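About Us

Hi, I'm Osvaldo Fontes, and I run Prendov with my wife and a very small group of people who are good with kids and even better with tired parents. We teach parenting classes, sibling workshops and a Saturday group for families with a new baby in the house. If you've ever hidden in the pantry to eat a granola bar in peace, you'll feel right at home with us.

I started out in 1986 as an aide in a preschool room at the old Furtado school, mostly tying shoes and wiping noses. I loved it! The kids were easy enough to figure out, but the moms and dads at pickup kept asking me things I couldn't answer. Why does she bite? Why won't he sleep in his own bed? So I went back to school at night, got my counseling degree (it took forever) and began running a little evening group in the Mulham library basement. Six parents came to the first one, and two of them had the wrong room but stayed anyway. 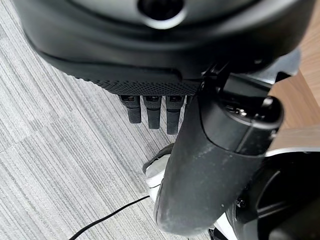
Three black fingers under the grille.

Since then some 1000 families have come through our classes, and a few of the kids from the early days now bring kids of their own, which makes me feel ancient and very happy. We moved to Gidaseck when the library needed its basement back. Parking is behind the building – please leave the spots by the bakery alone, they do check.

What do we teach? Mostly the everyday stuff. Bedtime, mealtime, screens, tantrums in the cereal aisle, what to say when your eight-year-old announces that he hates you. We practice out loud with each other, so expect to play a whiny toddler at least once. My wife Teresa handles the sibling workshops and she is a lot more patient than I am.

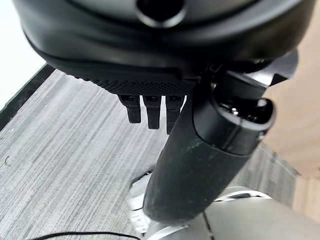 Groups are capped at 20 so everybody gets a turn to talk, and grandparents, foster parents and babysitters are all welcome. You don't have to come as a couple. Child care is free during the Monday evening class, but let us know ahead of time so we have enough hands (and enough crackers).

New sessions open in April. Call or stop by the front desk any morning before noon – if I'm not in a class I'll come out and say hello, and the coffee is usually fresh.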